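대나무 도마와 스테인리스 컵, 그리고 갈색 매트

홈 / 살림 기록 / 대나무 도마와 스테인리스 컵, 그리고 갈색 매트

주방 물건을 정리한 지 두 달쯤 지났다. 그동안 바꾼 것과 안 바꾼 것을 적어 둔다. 지난번 글에 도마 관리법을 물어보신 댓글이 있어서 이번에는 도마 얘기가 길다.

우리 집에는 원래 도마가 여러 개 있었다. 플라스틱 도마는 칼집이 깊어져서 버렸고, 유리 도마는 칼 닿는 소리가 싫어서 안 쓰게 됐다. 결국 손이 가는 건 대나무 도마였다. 가느다란 대나무 조각을 가로로 이어 붙인 직사각형 도마인데, 밝은 색이고 결이 잘 보인다. 너무 두껍지 않아서 한 손으로 들고 냄비 쪽으로 재료를 밀어 넣기 편하다. 산 곳은 프레르켈(Prerkel)이라는 작은 주방용품 가게다. 가게가 이사한 뒤로는 온라인으로만 주문을 받는다.

대나무 도마의 단점은 얼룩이다. 밝은 색이라 물이 조금만 떨어져도 그 자리가 진한 갈색으로 변한다. 맹물이면 마르면서 대부분 돌아오지만 간장이나 커피, 비트 같은 것은 다르다. 바로 닦지 않으면 결을 따라 번지고, 한 번 들어간 색은 잘 빠지지 않는다. 나는 처음에 이걸 모르고 김치를 썰었다. 그 자국은 지금도 뒷면에 남아 있다. 그 뒤로 김치는 가위로 자른다.

지금 하는 방법은 간단하다. 쓰기 전에 찬물로 한 번 적셔서 전체를 고르게 젖게 만든다. 마른 상태에서 바로 재료를 올리면 국물이 빨리 스며든다. 다 쓰면 미지근한 물과 부드러운 솔로 결 방향으로 문지르고, 마른 행주로 물기를 닦은 다음 세워서 말린다. 눕혀 두면 바닥에 닿은 면이 안 마르고 휜다. 햇볕에 내놓는 것도 해 봤는데 끝이 살짝 갈라져서 그만두었다. 창가에서 조금 떨어진 그늘이 낫다.

기름은 한 달에 한 번 정도 바른다. 도마용 미네랄 오일을 키친타월에 묻혀 얇게 펴고 하룻밤 둔다. 식용유를 발라도 된다는 글을 보고 따라 했다가 끈적이고 냄새가 나서 굵은소금으로 다 문질러 닦았다. 오일은 틴데티(Tindetti)에서 나온 작은 병을 쓴다. 가격은 거의 1722원이었다. 배송비가 더 나와서 다른 것과 같이 주문했다. 양이 적어 보여도 얇게 바르면 꽤 오래간다.

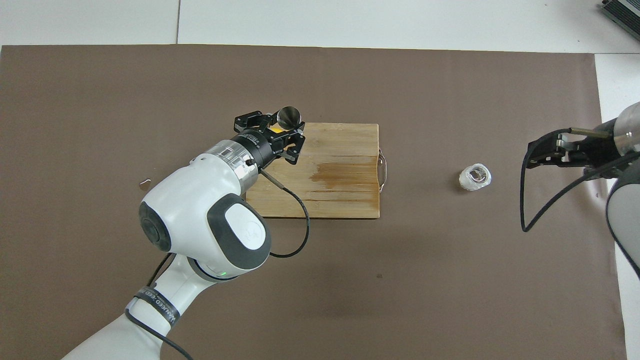

갈색 매트 위의 대나무 도마와 스테인리스 컵. 도마에 젖은 얼룩이 있다.

다음은 매트. 주방 작업을 하는 테이블 상판이 흰색이라 뭘 해도 티가 났다. 물자국, 긁힌 자국, 행주가 지나간 자국까지 다 보인다. 그래서 테이블을 거의 덮는 큰 갈색 매트를 깔았다. 상판에 딱 맞는 크기는 못 찾아서 위쪽과 오른쪽으로 흰 부분이 조금 남는다. 처음에는 신경이 쓰여서 잘라 붙일까도 했는데 그냥 쓰고 있다. 남은 부분에는 물건을 안 올리려고 한다.

매트를 깔고 나서 좋아진 점은 도마가 덜 미끄러진다는 것이다. 전에는 젖은 행주를 접어서 도마 밑에 깔고 썼다. 행주가 밀리면 도마도 같이 밀려서 단단한 단호박 같은 걸 자를 때 불안했다. 지금은 행주 없이 써도 크게 밀리지 않는다. 단호박은 그래도 전자레인지에 먼저 돌린 다음 자른다.

불편한 점도 있다. 도마가 젖은 채로 매트 위에 오래 있으면 둘 사이에 물이 고인다. 저녁 준비하다가 전화를 받고 한참 뒤에 들어 보니 도마 아래쪽이 축축했다. 그래서 자르는 일이 끝나면 도마부터 세운다. 매트는 저녁 설거지가 끝난 뒤에 들춰서 밑까지 닦는다. 상판 가운데에 가는 이음새가 있는데 그 틈에 부스러기가 잘 낀다. 마른 칫솔로 쓸어 내면 나온다.

컵은 스테인리스로 바꾼 지 좀 됐다. 유리컵을 계속 깨서 바꿨다. 광택이 있는 컵이라 물방울 자국이 잘 보이는 편이다. 설거지하고 엎어 두기만 하면 동그란 자국이 남는다. 마른 천으로 바로 닦으면 괜찮고, 이미 생긴 자국은 식초 탄 물에 잠깐 담갔다가 헹구면 없어진다. 철수세미는 쓰지 않는다. 잔흠집이 나면 되돌릴 방법이 없다.

새 스테인리스 제품을 쓰기 전에는 연마제를 닦아야 한다. 키친타월에 식용유를 묻혀 안쪽과 입 닿는 테두리를 문지르면 검은 것이 묻어 나온다. 더 안 묻어날 때까지 하고, 베이킹소다로 한 번, 주방세제로 한 번 씻는다. 테두리가 말린 부분은 면봉으로 해야 한다. 귀찮아도 이건 처음에 해 두는 게 좋다. 나는 첫날 대충 하고 썼다가 다음 날 흰 행주가 까매져서 다시 했다.

컵은 재료 계량에도 쓴다. 도마 옆에 두고 물이나 간장을 덜어 두면 그릇을 따로 꺼내지 않아도 된다. 대신 도마 위에는 올려놓지 않기로 했다. 컵 바닥에 묻은 물이 그대로 동그란 얼룩이 된다. 자꾸 잊어버려서 아직 습관은 안 됐다.

정리하면서 버린 것은 이가 나간 접시, 뚜껑 없는 반찬통, 쓰지 않는 채칼이다. 남긴 것은 서랍 두 칸에 다 들어간다. 멀더(Mulder) 수납 바구니를 4개 사서 넣었는데 하나는 서랍 높이에 걸려서 싱크대 밑으로 보냈다. 사기 전에 서랍 안쪽 높이를 재야 한다. 바깥쪽만 재면 틀린다.

다음에 바꿀 것은 도마 스탠드다. 지금은 벽에 기대어 세워 두는데 벽지 쪽이 조금 눅눅해졌다. 틴다리(Tindari) 철제 스탠드를 보고 있고, 도마 두께가 칸에 맞는지 문의를 남겨 놓았다. 답이 오면 이 글 아래에 추가하겠다.

태그: 대나무도마, 스테인리스컵, 주방정리, 도마관리

이전 글: 싱크대 밑 냄새 잡기
다음 글: 행주 삶는 날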